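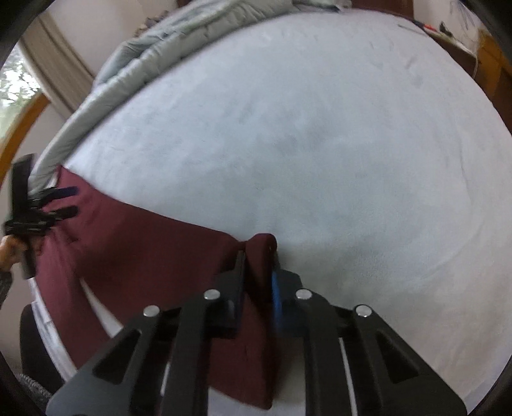

Both Flesa grippers on a maroon garment, jaws closed on a fold.

Flesa hand-held gripper, rev C: slop at the tips and pad choice for cloth
Home Builds > End Effectors and Hand Tools

earabzadeh wrote:
Rev C of the Flesa is assembled, left and right units. The layout is the Farahani linkage with no changes to the arm lengths: inner bars, broad outer arms, two pivots per side. The arms have pockets to save weight. One unit with its handle and camera mount comes to 652 g on a kitchen scale.

Hard objects are fine. Cloth is where I have a problem. With a fold between the jaws and both grippers pulling apart, the fold creeps toward the tips. I can hold it by squeezing harder, but my hand gets tired and the outer arms start to flex.

What I have measured so far:

Side play at the tip, jaws half open: 1.1 mm.
Side play at the tip, jaws closed with no cloth: 0.4 mm.
Pad length: 18 mm of usable contact.
Pin fit: hand reamed, no bushings.

My question is whether to fix the pivots first or the pads first. I only want to change one thing at a time.

– Elaheh Arabzadeh

slowfeed wrote:
Pivots. Over 1 mm at the tip is a lot for a tool that size. If the jaws can shift sideways under load, the pads meet at an angle and you are holding the cloth on one edge. Flanged bushings and a thin washer on each side of every joint. Then measure again.

pzamani wrote:
I disagree with slowfeed. I built a pair of these at the Claltham workshop in January and had more play than that. Creep on cloth hardly changed when I put bushings in. It changed a lot when I swapped pads. Fabric sets its own thickness along the fold, so the jaws are never going to meet flat on a bunched edge. A softer pad takes up the difference.

What are the blue pads made of, and which way do the ridges run?

– Pouran Zamani

earabzadeh wrote:
Printed TPU, 95A. The ridges are fine and come straight out of the slicer, across the pad. Backing is the same black PETG as the arms. I wanted the tips rounded so they would slide under a hem without catching, and that part works.

slowfeed wrote:
95A is hard. It will behave like plastic at the forces you can get from a trigger. I still say a soft pad on a loose linkage hides the fault instead of fixing it. You will be back here when the holes go oval.

pzamani wrote:
Holes going oval is a wear problem. She asked about creep. Both can be true, but only one of them is dropping the cloth.

For pads I used Cillham sheet, the 2 mm soft grade, glued to the printed backing with contact cement. Scuff the backing first. The sheet picks up lint and needs a wipe with alcohol before each session.

gantry_and_sons wrote:
Can you post the jaws open over the work? Hard to judge the pad angle when they are buried in a fold. Also, how are you testing? Pulling against a spring scale, or going by feel?

earabzadeh wrote:
By feel at first. Now I am using the sequence below, two-handed, on the bed with the quilt pushed back. The sheet has low friction and the garment can slide if it wants to, so any pull I put in shows up quickly.

1. Lay the garment flat. Bring both units in with the jaws fully open.

2. Take a corner with the second unit. Hold it still and lift the cloth slightly. Leave the first unit open over the near side and check that the pads lean evenly to left and right.

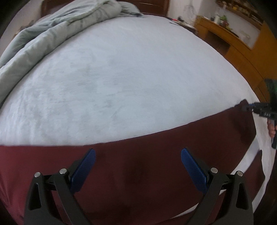
3. Close the first unit on a fold at mid-pad. Mark the cloth at the pad edge with tailor's chalk.

4. Pull the units apart until the cloth is tight. Hold for a count of five. Release and measure how far the chalk mark moved.

5. Repeat on a double layer and on a hem.

Results with the TPU pads, single layer: 7 mm of creep. The hem is better, I assume due to the step in thickness. I have not written down the double layer because the numbers were all over the place.

gantry_and_sons wrote:
Thanks. The pads look symmetrical to me with the jaws open, so I would not touch the arm geometry. One note on the method: a count of five is fine for comparing pads, but you need the same pull each time. Tie a luggage scale to the far corner in place of the second gripper and stop at a fixed reading.

slowfeed wrote:
Agreed on the scale. I will also point out that symmetrical when open says nothing about play under load.

earabzadeh wrote:
Update. I put Cillham soft sheet on one unit and left the other with TPU. Pivots not touched on either. Luggage scale on the far corner as suggested, same reading every time.

TPU, single layer: 6.5 mm.
Soft sheet, single layer: 1.5 mm.
TPU, hem: 3 mm.
Soft sheet, hem: less than 1 mm.

I then ran the soft pad unit through 552 open and close cycles on a folded towel. No peeling at the glue line. Side play half open went from 1.1 mm to 1.3 mm, so slowfeed has a point about the holes.

slowfeed wrote:
0.2 mm in that few cycles is fast. Ream and bush.

pzamani wrote:
No argument there. If you open the holes up for bushings, do the inner pair first. Mine wore faster than the outer ones. The boss around the outer pin is also thin on the Farahani drawing, so check the wall before you drill.

earabzadeh wrote:
Will do. I am adding material around the outer boss and printing new arms for the left unit. The pockets stay the same shape. Bushings are ordered.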